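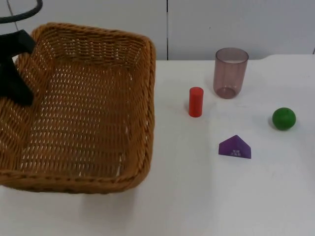
FOR IMMEDIATE RELEASE

21 August 2021

Skjelbred Print Room to show disputed Floka woodcuts, with the doubts left in

The Skjelbred Print Room will open an exhibition of 31 woodcuts from the so-called Floka group next month, and visitors will be told at the door that the gallery does not know who made most of them.

The prints have been sold, lent and written up for decades as the work of a single artist, the carver and printer Baiba Paju. The Print Room has spent the past two years looking at paper, ink and block wear, and it can support that claim for only 7 of the 31. The rest will hang with labels reading "Floka group, maker not established."

"People like one name on the wall, and dealers like it even more," said Rajitha Nanayakkara, curator of prints at Skjelbred. "I went through the file expecting to find a reason for the attribution. What I found was one sales list quoting another sales list, and at the bottom of the pile an undated note with no signature."

Floka was a shared workshop over a boat repair yard. Several printmakers used its press, and they borrowed each other's blocks freely. Paju was the best known of them and kept the keys. That seems to be how her name came to cover nearly everything that left the building, including a few sheets cut by someone who plainly held the gouge in the other hand.

The exhibition will also take a hard look at edition sizes. The harbor view usually called "Low Water, Evening" has been advertised for years as one of 1,000 impressions. The Print Room has not found any record of a print run that large, and the block, which survives with a split along its lower edge, shows much less wear than such a run would leave. The workshop's one surviving paper ledger lists 1,397 sheets bought in total, for all of the artists and all of their work, over the whole period it covers. Proofs and spoiled sheets have to come out of that number too.

"You can believe the ledger or you can believe the brochure," said Edgars Kütt, the paper conservator who examined the sheets. "I would be careful with the ledger as well. It has pages missing, and whoever kept it could not add."

Kütt's report groups the prints by paper stock and is included in the exhibition handout. It makes no attempt to match each group to an artist. An earlier draft did, and those guesses were taken out after outside readers pointed out that the workshop bought its paper in common and stored it on one shelf.

One of those readers was Mārtiņš Raudsepp, a printmaker who has recut several of the Floka designs in cherry and basswood to see how they were built up. Raudsepp does not agree with all of the gallery's findings. He thinks at least four more of the prints are by Paju, based on the way the skies are cleared, and his argument will be printed in full beside the gallery's own.

"I have cut those skies," Raudsepp said. "I think I know her wrist by now. They tell me a wrist is not evidence, and fine, maybe it isn't, but neither is a missing signature."

The Print Room is making no claim that the unassigned works are fakes. They are old prints from a real workshop, and several are very good. The five-block "Orchard with Ladders" is arguably the strongest sheet in the show, and its maker is unknown.

Most of the prints come from the Baston collection, which bought them as a lot and has agreed to the new labels. Maxence Ferrand, who manages loans for Baston, said the decision took some discussion.

"I won't pretend we were pleased," Ferrand said. "We paid for a name. But the same prints are in the same drawers as before, and I would sooner hear it from Skjelbred than from a buyer."

Prices paid for Floka prints will not be discussed in the exhibition. The gallery does not offer appraisals and asks owners not to bring framed works to the front desk. Owners who have a Floka print with a penciled inscription, a dated receipt or any letter from the workshop are invited to write to the Print Room. Stories about a grandparent who met the artist are welcome but will be filed separately.

A short film by the studio Tekus, showing the printing of a new impression from a modern copy of the "Low Water, Evening" block, will run in the side gallery. The original block will be in a case nearby — it will not be inked again.

The exhibition is free. The handout, with Kütt's report and Raudsepp's reply, will be available in the gallery and by mail on request. There will be no catalog at this stage. Nanayakkara said a bound book would make the findings look more settled than they are.

About the Skjelbred Print Room

The Skjelbred Print Room collects and shows relief prints and the blocks used to make them. Its study room is open to the public by appointment.

Press contact: Rajitha Nanayakkara, Curator of Prints, Skjelbred Print Room. Images of nine of the exhibited works can be supplied to the press. Please use the titles and maker lines exactly as given, including where the maker line says "not established."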